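Reading time: 3 minutes

Section 3: Setting up your Alleo home energy monitor

By now you should have the Alleo unit mounted near your consumer unit, with its clamp sensor round the live meter tail and the little green light glowing. If the light is amber, go back to Section 2 and have another look at the clamp, as it may be facing the wrong way - it's an easy thing to do, and most of us have done it at least once!

This section takes you through pairing the monitor with its display, telling it what you pay for your electricity and, if you have solar panels, adding the second sensor.

CAUTION: Never open the consumer unit or loosen anything on the meter. Everything in this section is done from the outside. If a cover is cracked or a cable looks scorched, stop and ring your electricity network operator before you go any further.

Pairing the display

1. Plug the display into a socket in the same room as the monitor. You can move it to the kitchen or the hall later on, but the first pairing is much happier at close quarters.

2. Hold down the round button on the monitor until the green light begins to blink, then let go.

3. On the display, choose Menu, then Add Monitor. Wait for the words "Alleo found" and press OK.

4. Leave both alone for 3 minutes while they swap settings. The screen may go blank once or twice during this time, which is quite normal.

Note: If you have the Clotau repeater for a long house or an outbuilding, pair the display first and the repeater second. Doing it the other way round means starting again from step 1, I'm afraid.

Entering your tariff

5. Find a recent bill and look for the unit rate and the standing charge. They are usually on the second page, in rather small print.

6. Choose Menu, then Tariff, and type in both figures. Use the arrow keys to move between pounds and pence.

7. If you pay less at night, switch on Two Rates and enter the hours your cheaper rate begins and ends. Do check these against the bill itself, as they vary a good deal from one area to another and some meters don't change over in summer.

8. Set a daily alert if you'd like one. The factory setting is 21 kWh, and you can change it to anything up to 200 kWh.

Adding a solar sensor

9. Clip the second sensor round the cable from your inverter, with the arrow pointing away from the inverter, and push its plug into the socket marked B.

10. Choose Menu, then Inputs, then Solar, and wait for a reading to appear. On a dull day it can be very small, so try again at noon before you decide that anything is amiss.
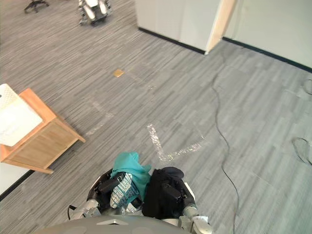

One Alport customer wrote to us that her display showed the house using power all afternoon when the panels ought to have been covering it, and that turning the solar clamp round put it right straight away. She also asked whether she had to clear the old readings afterwards. You don't, but if you would like a clean start, choose Menu, then History, then Clear Today.

Error codes

Code 21: the display has lost touch with the monitor. Move it closer and wait a little while.

Code 91: the clamp isn't fully shut. Press it together gently until it clicks.

Once your readings look sensible, carry on to Section 4, where you can link the monitor to a Yang smart plug.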